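Why Do We Sort Things Into Bowls?

Shared 1,931 times | 2 comments

I have a drawer in my kitchen in Duvholm that I call the Ornus drawer. Ornus was my old cat, and she used to sleep in it, and when she stopped fitting I started throwing in buttons and beads and shells and the little wheels that fall off toy cars. It got so full that it wouldn't shut! So one rainy afternoon in July I tipped the whole lot onto the table and decided to sort it.

Sorting means putting things together that are the same in some way. You do it all the time. You do it when you find two socks that match, or when you pick all the orange candies out of the bag first (I do that too). The tricky part is choosing which "same" you want. A red button and a blue button are the same kind of thing. A red button and a red bead are the same color. Which pile does the red button go in?

Well, you get to decide! That decision is called a rule. If your rule is color, the red button goes with the red bead. If your rule is "what is it?" then it goes with the other buttons. Both rules are fine, but try to stick with one until you finish, or you'll end up with a muddle like mine. I changed my rule three times and had to tip everything out again.

Bowls help a lot. A pile on a table spreads, and round things roll. My best marble rolled all the way under the stove, and I got it back with a ruler and a lot of dust. A bowl has sides, so whatever you drop in slides down toward the middle and stays there. Shallow bowls are good because you can see what's inside without digging. 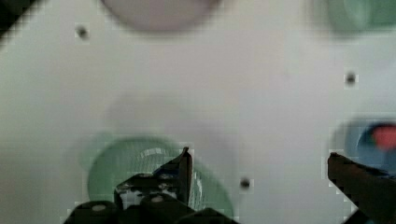
A light green bowl, and a light blue one with something red in it.

I like using bowls in different colors, because then the bowl can remind you of the rule. You might say green is for smooth things and blue is for bumpy things. Or you can be sneaky and put red things in the blue bowl, just to make your brain work harder. Try it with a friend and see who slips up first!

A plain white table is handy too. Small dark things show up well on it, even tiny ones. On my flowery tablecloth I lost a brown bead for 19 minutes, and it was sitting on a brown leaf the whole time.

Do you need 1,000 buttons to play? No way. A handful is plenty. Here's how I'd start:

Get a few bowls and a handful of mixed-up bits. (If there are little brothers or sisters around, use big things like blocks or spoons, so nothing small goes in anybody's mouth.)

Pick a rule, but keep it secret.

Sort everything, then ask someone to guess your rule.

Swap over. Now it's your turn to guess.

My neighbor's rule was "things that would float," and it took me ages to get it. We filled the sink afterward to check, and got very wet sleeves.

2 comments | Share this page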